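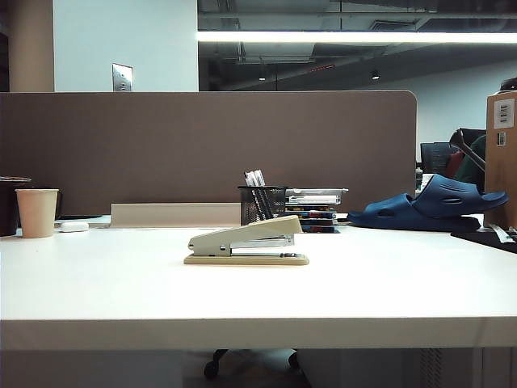
Unintended Gripper Release During Desk Clearing: Fault Analysis and Interlock Redesign

Final report, Robotics Project Course, Siltby campus
Submitted in May

Summary

The project goal was a tabletop arm that picks mixed office items from a desk and places them in a bin. During the second test block the gripper opened without a command while the arm was moving, and a stapler was thrown clear of the work area. No one was hurt. Testing was stopped for the rest of that Wednesday and the remaining project time was moved from grasp planning to fault analysis. This report describes the fault, the steps used to reproduce it, the cause, and the changes made. The original success rate target was not met and is discussed only briefly.

1. System

The arm is a six-joint Trundix unit on loan from the department. The gripper is a two-finger parallel type made by Cullen, driven by its own motor board. Commands reach the gripper board over a serial line that runs down the outside of the arm in a spiral sleeve. The same sleeve carries gripper power. A fixed camera beside the desk supplies images to the planner. The planner picks an object, computes a grasp, and sends a motion and a gripper command as two separate messages.

The gripper board has a watchdog. If no valid message arrives within a set time, the board restarts. This matters for Section 4.

Objects were ordinary things found in an office: a stapler, a mesh pen holder, pens, a paper cup, rubber slide sandals. Sandals were included because they are soft and have openings in the upper, which makes the grasp point hard to choose. The stapler was included as the heaviest rigid item with a smooth body.

2. The incident

The arm had lifted the stapler and was partway through the transfer to the bin. The wrist was rotating and the elbow was close to full extension. The fingers opened. The stapler left the gripper with the speed of the wrist, hit the desk once and went over the front edge to the floor. The arm continued its path to the bin, performed a release with nothing held, and reported the pick as successful.

The operator pressed the stop button after the stapler had already landed. The operator was standing outside the marked line, but the line had been placed using the reach of the arm alone. It made no allowance for a released object. The stapler came to rest past it.

Two separate failures are present here: the gripper opened, and the system did not know that it had.

3. Reproducing the fault

The first attempt at reproduction used the same object and the same path. The fault did not appear. The desk was then cleared down to one object and the path was run without a break. It still did not appear, and at this stage we suspected finger slip. Slip was ruled out from the motor position log, which showed the fingers moving to the fully open stop. A slipping object leaves the fingers closed or nearly closed.

The path was then changed so that the wrist turned in the opposite direction before the transfer, as it had during the incident after a failed grasp on a sandal. This wound the sleeve tighter around the forearm. With this change the fault appeared in 4 of 64 runs. All four occurred with the elbow near full extension. All reproduction runs were made at reduced speed with a foam block in place of the stapler.

The planner log does not contain a gripper open command in any of the four runs. The log from the original incident has a gap at the relevant time, so the match between the incident and the reproduced fault is inferred from the path and the finger position.

4. Cause

The serial connector at the wrist was found to be under tension when the sleeve was wound. Two pins had lost most of their spring force. When the elbow extended, the connector lost contact for a short period. The longest gap recorded was 537 ms.

A lost connection should not by itself open a gripper. The opening came from the restart behavior of the board. After a watchdog restart, the board runs a homing routine, and the homing routine drives the fingers to the open stop to find its zero position. This is described in the board manual under first-time setup. We had read it as applying to power-on only.

The sequence is therefore:

1. Sleeve wound by an earlier wrist motion.
2. Elbow extends, connector loses contact.
3. Watchdog time passes with no valid message.
4. Board restarts and homes, fingers open.
5. Connection returns, board reports ready, planner continues.

Step 5 is a fault in our own code. The planner checked only for a ready status and did not compare finger position with the expected value. The restart counter was available in the status message and was being discarded.

5. Changes

The sleeve was rerouted with a fixed loop at the elbow, and the wrist connector was replaced with a locking type. A strain relief bracket was printed to the Perić pattern already used on the other arm in the lab, with the hole spacing changed to fit.

Homing on restart was disabled on the board. The gripper now holds its last position after a restart and waits for an explicit homing command, which the planner sends only when the arm is parked over the bin. A side effect is that a jammed gripper no longer clears itself, and the operator has to send the command by hand.

The planner now reads finger position and restart count at every status message. If the count changes or the fingers move without a command, the arm stops and the pick is marked as failed. The stop was tested by pulling the connector by hand during slow motion – it triggered each time.

The floor line was moved outward and a clear panel was fitted along the operator side. Speed during transfer was also limited for rigid items. The limit is a fixed value in the configuration file and depends on the object label being correct, so a wrongly labeled object can still be moved at full speed.

6. Results after the changes

The winding path from Section 3 was repeated for another 64 runs with the foam block. No unintended opening was recorded and the restart count did not change. Given how rarely the fault appeared before, this is weak evidence for the wiring fix alone. The change to the homing behavior is the stronger protection, as it does not depend on the connector.

Full desk clearing was resumed late in the project. The slower transfer added to the cycle time, and sandals remained the most common failed grasp, usually from one finger entering an opening in the strap. These failures are harmless but each one produces the extra wrist motion that wound the sleeve in the first place.

7. Open items

The wrist has no software limit on total winding. A limit was written but not tested and is left disabled in the submitted code.

Status messages are still logged by the same process that plans motion, so a stall in the planner will leave a gap like the one in the incident log. Logging should be moved to its own process before anyone relies on it for another fault investigation.

The stop button cuts arm power but leaves gripper power on, so a held object stays held. We consider this correct for the present objects. It should be reviewed if the arm is used near people's hands.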